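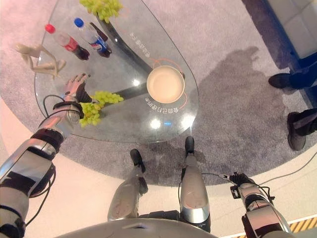

The Torkulero on a round grey carpet, with grapes, bottles, a bowl and a small jointed figure on the glass.

Search reviews Enter keyword Go

Stuveck Torkulero glass coffee table: review
Yolanda Montoya, 28th January

The Torkulero is the smaller of Stuveck's two glass coffee tables. It has a clear top with one narrow end and one broad end, carried on a single dark pedestal set at a slant. Stuveck calls the outline a teardrop. It has been in use for nine weeks on a low-pile carpet, with a short spell on bare boards to check the feet.

Delivery and assembly

The table comes in two cartons. The heavier one holds the top, packed upright between foam corners with a card sleeve over the narrow end. The lighter one holds the pedestal, a floor plate, the fixings bag and a hex key. Total weight with packaging is 21 kg. One person can move each carton separately, but lifting the glass into place needs two.

Assembly is in two stages. The floor plate bolts to the pedestal with seven machine screws, all the same length, which removes one common source of error. The top then sits on a metal disc at the head of the pedestal. The disc comes already bonded to the underside of the glass and locates on a threaded stub. It is turned until a mark on the disc meets a mark on the stub, then locked with a grub screw from below.

The marks are small and grey on black. A torch is needed. If the top is locked out of line with them, the broad end no longer hangs over the heavy side of the floor plate, and the table will rock when leaned on. The instruction sheet shows the correct position in a drawing but does not mention the consequence of getting it wrong, and it should.

The supplied hex key is soft. Mine rounded slightly on the fourth or fifth screw and I finished with my own.

Dimensions and shape

Height to the top surface is 36 cm. That is low. From a standard sofa it means leaning forward to put down a cup, and with the deeper sort of sofa you will be reaching past your knees. On a floor cushion it is about right. Buyers replacing a conventional coffee table should measure the old one first.

The shape has practical effects beyond looks. The narrow end gives up useful area, and a dinner plate placed there will overhang on both sides unless it is brought well in. The broad end takes a bowl, a pair of drinks and a book without trouble. In a tight room the narrow end should point towards the walkway. There are no corners, and I have not yet caught a shin on it.

The edge is ground and polished all the way round with a consistent radius. I ran a cotton cloth round it twice, looking for chips, and it did not snag. 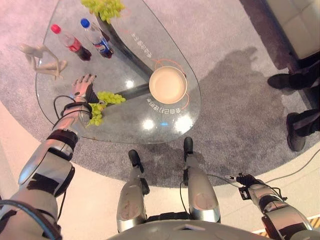
Grapes at two points on the top, with the dark pedestal running at an angle under the glass.

Stability

A slanted column under glass invites the obvious question. I tested with weights placed at the rim, increasing a little at a time. At the broad end the table took up to 9 kg before the far side of the floor plate began to lift from the boards. The narrow end took less, and I stopped there as soon as I felt movement. On carpet the onset is softer and therefore harder to judge, so I would treat the boards result as the limit.

For ordinary use this is adequate. It is not a table to sit on, and a child pulling up on the narrow end would be a concern. Stuveck prints a warning to that effect on the carton and nowhere else.

Side-to-side sway is slight. Push the top sideways with one finger and release it, and it settles quickly. A full glass of water stayed in the glass. The pedestal itself does not flex that I could detect, and such movement as there is seems to come from the floor plate pressing into the pile.

Surface behaviour

Flatness is good. A straight edge laid across the broad part showed no daylight. Round fruit stays where it is left, and a drinks bottle laid on its side will stay put if set down gently. It rolls freely if nudged. There is no lip, so anything that rolls will leave.

The glass is slippery under dry ceramic. A bowl with an unglazed foot slides with a light push and makes an unpleasant noise doing so. Felt dots cure both. Soft items such as grapes are no trouble, though the juice dries to a film that needs warm water, and a dry cloth only spreads it.

Reflections are strong. Under overhead lighting the top shows bright spots that move as you do, and from a seated position one of them will usually be in view. A shaded lamp to one side is kinder. If your room has only ceiling fittings, and particularly small spotlights, look at a glass table under similar light before ordering.

Visibility of the base

With a clear top, the pedestal is part of the view at all times. Its slant is plain from above, and small objects placed directly over it have a dark ground behind them while everything else has the floor. I found this mildly inconvenient with a dark phone, which I put down over the column and failed to see more than once. On a grey carpet the contrast between base and floor is moderate. On pale boards it was a good deal stronger, and dust on the floor plate showed within a day.

Carpet marks are worth a note. The floor plate has thin plastic glides that leave a clear outline in the pile. After nine weeks the outline had not fully come out with brushing. Moving the table means lifting it. Dragging it puts a side load on the grub screw, and mine had worked loose by a quarter turn after I dragged it once.

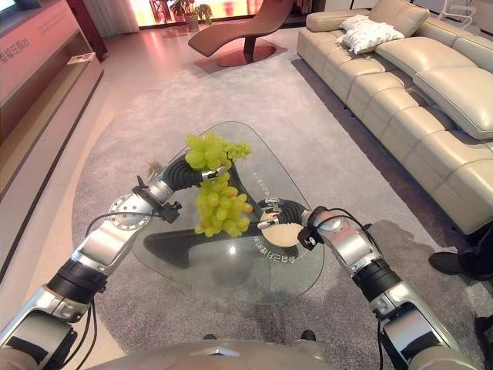
A bunch of grapes just above the glass, with the curve of the base beneath.

Cleaning

Fingerprints show on both faces. The upper face is easy: a damp microfibre cloth, then a dry one. The underside collects prints wherever people grip the rim to pull themselves forward, and these are visible from above. Cleaning it means kneeling. The join between disc and glass holds a line of dust which a cloth will not reach, and a soft paintbrush does better.

I avoided ammonia cleaners near the disc, as the leaflet advises. No marks, clouding or lifting at the bond so far.

Scratches: one, short and fine, from a key ring. It is visible only with the light low and behind it. I have used placemats for anything ceramic after that.

Compared with the Kiketti

The obvious alternative is the Kiketti, which also has a shaped glass top but stands on three splayed legs. It is steadier at the rim and easier to put together. It is also wider underfoot, and the legs project beyond the glass, where toes find them. The Torkulero keeps its base well inside the outline and is easier to vacuum round. For a room where people mostly sit on the floor I would take the Torkulero. Where children climb on things, the Kiketti.

Stuveck also sells a smoked version of the same table under the name Montes. I have seen it in the showroom only. The base is much less obvious through it, and the fingerprints looked about as bad.

Verdict

Well-made glass, a sound base if aligned correctly, poor hex key, thin instructions. The low height will rule it out for some households. Replacement glides and a second grub screw ought to be in the bag and are not. Stuveck's spares desk told me the glides will be sold separately from February, and I will add a note on fit once I have a set.

Good: edge finish, flatness, compact footprint, quiet when knocked.
Less good: faint alignment marks, marking of carpet, glare under ceiling lights, load limit at the narrow end.

Contact | Copyright Yolanda Montoya | Back to top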